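# Un campo de fútbol que cabe en la mesa: Kendis estrena sus tardes de fútbol en miniatura

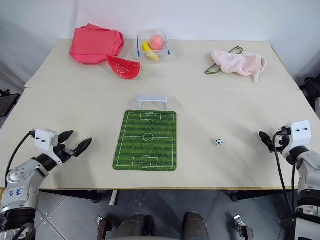
**¿Hace falta saber jugar al fútbol para apuntarse?**

Basta con tener ganas de pasar un buen rato sentado a una mesa; las reglas se explican en unos minutos y quien no haya tocado un balón en su vida juega tan a gusto como los demás.

1 de junio de 2020 -- El centro vecinal Kendis abre esta semana la inscripción para sus tardes de fútbol en miniatura, una actividad pensada para vecinos de cualquier edad que quieran volver a encontrarse alrededor de un juego sencillo, de los que se aprenden mirando y se discuten después durante media merienda. La propuesta viene de Agathe Gautier, que lleva años al frente de la ludoteca del centro y que pasó buena parte de mayo dándole vueltas a cómo ofrecer algo alegre sin llenar la sala de cajas, dados y tableros enormes.

El material no puede ser más modesto, y ahí está para muchos la gracia. Un tapete verde a franjas claras y oscuras, con su círculo central y sus dos áreas pintadas en blanco, una portería blanca de plástico y un balón blanco y negro del tamaño de una canica. «Cuando saqué el balón por primera vez, hubo quien me preguntó dónde estaba el de verdad», cuenta Gautier entre risas. «Y a los cinco minutos ya estaban todos protestando un fuera de banda.»

Se juega a una sola portería, por turnos. Cada participante coloca el balón en el círculo central y dispone de tres toques con la punta del dedo para llevarlo hasta la red imaginaria del otro lado. Si el balón sale del tapete, el turno pasa al siguiente. Si entra, se apunta el tanto y se repite. Las partidas son a 7 goles y suelen resolverse en un cuarto de hora, aunque en las pruebas de mayo hubo una que se alargó bastante más porque ninguno de los dos contrincantes, abuelo y nieta, estaba dispuesto a perder delante de la familia.

La parte más laboriosa, según explica Farhad Tehrani, encargado de la sala, ha sido la mesa. Con dos mesas rectangulares juntas se gana el espacio suficiente para jugar y dejar las cosas al lado, pero hay que fijarse bien en la unión, que a un balón tan pequeño cualquier desnivel lo desvía. «Le pusimos un papel doblado debajo de una pata, luego otro, luego quitamos los dos y cambiamos la mesa», recuerda. Ahora el tapete se pone siempre entero sobre una de las dos mesas, y la portería, en el extremo más alejado del jugador. Tehrani recomienda también a quien quiera practicar en casa que busque una superficie lisa y que despeje bien el suelo de alrededor -- los balones de este tamaño tienen una facilidad asombrosa para acabar debajo del sofá.

El primer torneo llevará el nombre de Copa Nustirska, en honor a la calle donde abrió sus puertas el centro hace ya 15 años, y contará con la ayuda de la papelería Griffiths, que aporta los marcadores y los diplomas. La pastelería Hemura, por su parte, ha prometido la merienda de la final, y quienes conocen sus bollos de naranja saben que eso ha animado más de una inscripción. El presupuesto total de la actividad es de 400 euros, que se destinarán sobre todo a comprar más tapetes y balones de repuesto.

Hasta ahora han mostrado interés 117 personas, una cifra que ha obligado a repartir las tardes en varios grupos pequeños, con turnos más cortos de lo previsto y un descanso entre uno y otro para ventilar la sala y limpiar el material. Gautier pide un poco de paciencia a quienes se queden fuera de la primera tanda, ya que la lista se irá abriendo a medida que avancen las semanas, y agradece a las familias que se han ofrecido a prestar sus propios juegos. De momento no hace falta llevar nada, salvo, si se quiere, una bolsita de tela para guardar el diploma y lo que sobre de la merienda.

También habrá un rato reservado a los más pequeños, sin marcador ni turnos contados, en el que podrán probar tiros desde distintos puntos del tapete. La idea se le ocurrió a Tehrani al ver que varios niños disfrutaban más intentando colar el balón desde la esquina que jugando una partida completa. A los menores de seis años se les pedirá que vengan con un adulto, que deberá permanecer a su lado en la mesa, puesto que el balón es demasiado pequeño para dejarlo en sus manos sin vigilancia.

La inscripción es gratuita y se hace en la recepción de Kendis, donde también puede recogerse una hoja con las reglas. Los horarios de cada grupo se comunicarán por teléfono. Quien tenga en casa una portería pequeña que ya no use puede dejarla allí mismo, con el nombre apuntado si desea que se le devuelva al terminar la Copa.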